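Stila hand-held gripper kit: progress report to Skaltetti
Prepared by Rajitha Sivakumar, Prirnham
May 14, 2020

Purpose of the review
Skaltetti asked us to judge whether the Stila kit is good enough to offer to smaller workshops as a hire package. The terms were agreed with Beat Brunner in March. Our report covers the second stage, in which people used the kit on everyday kitchen tasks at a tabletop station.

Work done
The station is set up at Prirnham and has been in regular use. Dilruba Roy wrote the task list, which now has 19 short tasks. They include putting bread in a toaster, opening and closing a microwave door, moving a small dish and setting a bottle upright. We have recorded 798 usable runs against a target of 3000 for the whole project. The shortfall is mostly down to a late delivery of spare finger pads, and we expect the rate to pick up now that they are in.

Pushpa Solanki has trained all the operators. New people take roughly 19 minutes to get used to working with a gripper in each hand – less than we had allowed for in the plan. We have cut the training slot to match.

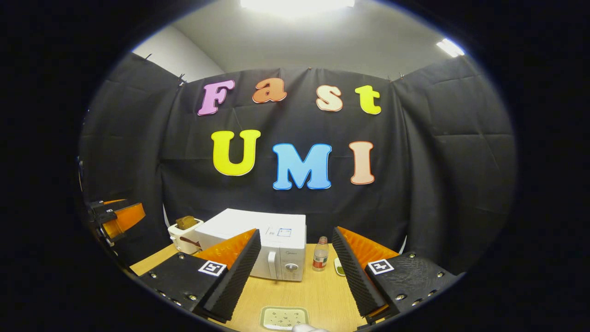 Kitchen station with toaster and microwave, seen between the gripper's orange fingers.

Findings on the kit
The ridged foam on the inner faces of the fingers grips well on light items and has left no marks on the toaster or the microwave. It is less good on smooth plastic. Small bottles tend to turn in the grip when lifted by the cap, and operators have been told to take them lower down.

The square markers on top of the fingers have stayed put. Two had to be cleaned after handling. The screws on the mounting blocks work loose with daily use and we now check them before each session. The supplier's guide does not mention this and should.

Support from the supplier has been fair. Lionel Catterall put four questions to them and had full answers to three. The fourth, on the price of replacement fingers, is still open.

Spending
We are within budget. The money set aside for a second table has not been used, and we ask to move it to spare pads and fingers.

Next stage
The remaining tasks will be run at Cheng, where the room is larger and two stations can work side by side. Before the move we need Skaltetti to agree the change in spending and to confirm who will hold the recordings once the review closes. The next report will give failure rates for each task and a hire price.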